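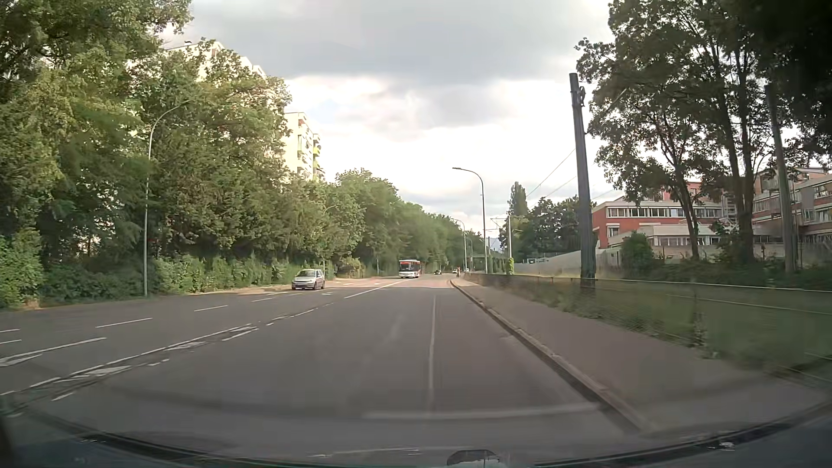
K. Siregar
Research Associate, Statby Center for Community Health

3. Setting and data

3.1 The study area

Sallcombe and Pesescombe are neighboring towns that share one hospital and three outpatient clinics. The hospital and the largest clinic are in Sallcombe. The other two clinics are in Pesescombe, and both were opened to take follow-up visits that did not need hospital equipment. Patients are booked into whichever clinic has the first open slot, so a person living in one town is often sent to the other. This booking rule is the reason the area was chosen. It gives us patients with similar complaints and very different trips.

Most trips between the towns are made on the main road. Buses use the same road as other traffic (Figure 1), and their running times change with the hour. We did not try to model this. Travel time in this paper means the time printed in the schedule, plus the walk at each end, and for car users the time given by the county route planner for a midday trip. Both measures are likely to be too low for early appointments.

3.2 Appointment records

The clinics supplied records for 2,744 follow-up appointments. Each record holds the date and hour of the booking, the clinic, the patient's age band and home postal zone, the type of visit, and one of four outcomes: attended, canceled by the patient, canceled by the clinic, or missed. Names and street addresses were removed before the file reached us.

Appointments canceled by the clinic were kept in the file but left out of the models. Appointments canceled by the patient were harder to deal with. Staff at the Sallcombe clinic entered a late phone call as a cancellation, while in Pesescombe a call on the day of the visit was usually entered as missed. We could not correct this from the records alone. The main results therefore treat the two outcomes together as "not attended," and the results for missed visits alone are given in the appendix. 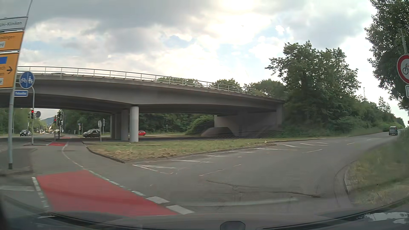

Home postal zone is a coarse measure. Some zones are small and sit wholly inside one town, and for these the center of the zone is a fair stand-in for a home address. Others take in farms and scattered houses well away from any bus stop. For the larger zones we used the center weighted by population -- this moved the starting point closer to the towns in nearly every case.

3.3 Survey

The records do not say how a patient traveled. A short survey was mailed with the reminder letter, and 1,854 of the appointments could be matched to a completed form, just over two thirds of the total. The form asked how the patient planned to get to the clinic, whether someone else would be driving, and whether the patient had to take unpaid time off work. The last version of the form was mailed in March 2021.

Older patients returned the form more often than younger ones. Patients who went on to miss the visit returned it less often -- a problem for any estimate that rests on the survey alone. We weighted the matched records by age band, clinic and outcome so that they resemble the full file, and we report weighted and unweighted figures side by side in Section 4.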